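13th April

Change of command day

So the Follgate depot has a new commander, and yes, I drove out to watch it happen, because my brother-in-law was marching and because I will go to pretty much anything with a brass band. I hadn't been on the base in years. They've moved the visitor gate around to the Clundthorpe side, which I found out after sitting in the wrong line behind a bread truck.

If you've never seen a change of command, it's short! The outgoing officer hands over the unit flag, the new one takes it, everyone salutes, and then there are speeches. Colonel Robichaud (the new one) spoke for maybe two minutes, and I liked her for that alone. She thanked the families first, then the civilian staff, then said she'd be walking through every building before she changed anything in any of them. The outgoing commander had 28 years in and took a good while longer at the microphone, but I think he'd earned it. His voice went a bit at the end and the whole back row started digging for tissues.

The part I wanted to write down, though, is the housing stuff, since that's what everybody was chewing over at the cake table. The depot supports 3,880 people if you count uniformed, civilian and family members, and the waiting list for family housing has been awful. The word going around was that 200 units on the Cosar side of the base will be ready by August. I've heard dates like that before (my sister spent a whole winter in a rental with no dryer waiting on one of them), so I'm not packing boxes for anybody yet. But a woman from the housing office told us the roofs are on and the water is hooked up, and she sounded like she meant it.

My sister also wants the clinic hours fixed. Right now if your kid gets an earache after supper you're driving to town, and half the time the other parent is away on a rotation. I told her to write to the new colonel while she's still on her walking tour. She says she will. I'll be nagging.

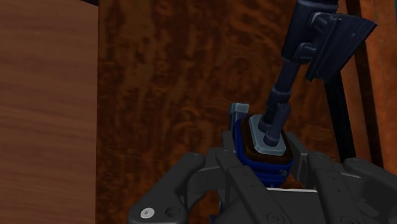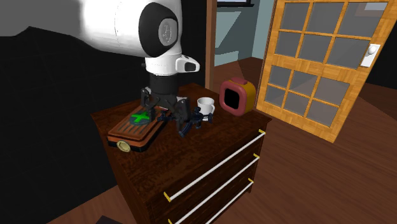

Anyway, the band. They played four numbers and then one more while people were already folding chairs, and a little boy in a clip-on tie conducted the entire last one from the grass. The wind took somebody's program clear over the fence. My brother-in-law says his feet still hurt from standing at parade rest in new shoes, and he had three pieces of cake to recover.

We got home after dark with a foil package of leftovers on my lap. If any of you have family at Follgate and have heard something firmer about those houses, leave me a comment, because my sister is checking this page more often than I am.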